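Accueil > Reline > Qui sommes-nous > L'atelier Bulareo
Mis à jour en juillet – par Orathai Wongsuwan

L'atelier Bulareo met au point des gestes de service et de préparation pour des bras robotisés : prendre une assiette, déplacer un bol, verser des glaçons, ranger des couverts. Nos clients sont des traiteurs et des cuisines collectives. Nous sommes 14 dans l'équipe, répartis entre la programmation, les essais et la maintenance.

Cette page présente notre travail et revient sur l'incident de l'an dernier, à propos duquel on nous pose encore des questions. Nous avons choisi d'en laisser le récit ici, avec ce que nous avons changé depuis.

Les essais se font sur de longues tables, avec de la vaisselle et des ustensiles ordinaires. Un bras travaille au-dessus du plan, les boîtiers de commande restent à côté, avec leur bouton d'arrêt d'urgence.

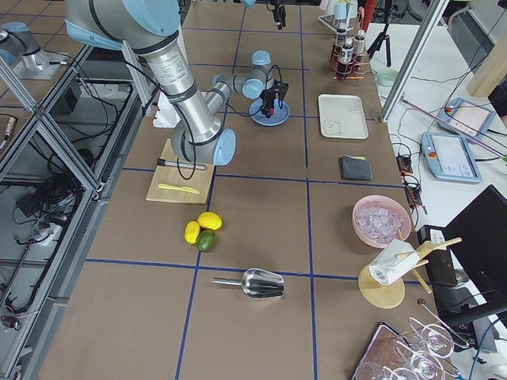 Un bras au-dessus de la table d'essai, pince tournée vers une petite assiette bleue. À droite, les deux boîtiers de commande.

L'incident

Un dimanche, vers la fin d'une série de répétitions, un bras qui devait s'arrêter au-dessus d'un bol a continué sa descente. La pince a cassé le bol et forcé contre la table. Samran Panyasiri, qui suivait l'essai, a appuyé sur l'arrêt d'urgence du boîtier qu'il avait devant lui. C'était celui de l'autre bras. Il a fallu atteindre le second boîtier, et le mouvement s'est prolongé de quelques secondes. Personne n'a été blessé. Un doigt de la pince était tordu et le capteur d'effort du poignet a dû être remplacé.

Nous avons arrêté tous les essais pendant 13 jours. Ezequiel Medrano a repris les journaux de mouvement et relevé deux causes distinctes.

La première tenait au repérage. Le bras avait été déplacé sur son socle la veille pour une opération de maintenance, puis remis en service avec les anciennes coordonnées. L'écart en hauteur était de 27 millimètres. Les premiers mouvements, tous assez hauts, n'avaient rien montré d'anormal. Le seuil d'effort qui aurait dû couper le mouvement était réglé trop haut, une valeur gardée d'un projet précédent avec des charges plus lourdes.

La seconde tenait à l'organisation du poste. Les deux arrêts d'urgence étaient câblés séparément, chacun sur son bras, et rien dans nos consignes n'indiquait lequel atteindre en premier. L'analyse de risques du projet Yensuk traitait chaque bras comme s'il était seul.

Ce qui a changé

Tout bras démonté ou déplacé repasse maintenant par un contrôle de position avant le premier essai. La pince est amenée à vitesse réduite au-dessus de plusieurs points de référence, et l'on compare la position affichée à la position mesurée. Le ruban bleu sert à se repérer dans les zones de travail et à nommer les emplacements dans les comptes rendus. Il ne remplace pas la mesure – un ruban se décolle et se recolle un peu à côté. 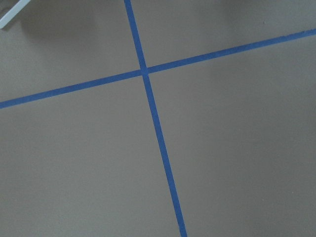
Bulareo – Pôle Essais et sécurité

Le pôle a été créé à la suite de l'incident. Suryani Chin en est responsable et peut suspendre un essai sans demander l'accord du chef de projet. Elle l'a fait plusieurs fois, le plus souvent pour un câble abîmé ou un seuil d'effort absent de la fiche.

Les arrêts d'urgence d'un même poste sont désormais reliés : appuyer sur l'un coupe tous les bras du poste. La liaison est testée à chaque prise de service et le résultat est noté dans Flukia, notre registre interne. Nous y avons saisi quelque 2 000 fiches, pannes mineures comprises : pince qui ne se referme pas, image figée, perte de communication avec un boîtier.

Les seuils d'effort ne sont plus copiés d'un projet à l'autre. Ils sont fixés pour chaque série d'essais et relus par une seconde personne. En cas de doute sur la position d'un bras, l'essai attend.

Il reste un point ouvert. Le redémarrage après un arrêt commun est long, et nous cherchons une procédure plus courte qui garde le contrôle de chaque bras avant la reprise. Manee Wannasri conduit ce travail avec l'équipe de maintenance.

Nos clients peuvent demander le rapport complet de l'incident à leur interlocuteur habituel. Les visites de l'atelier se font sur rendez-vous, en dehors des séries d'essais.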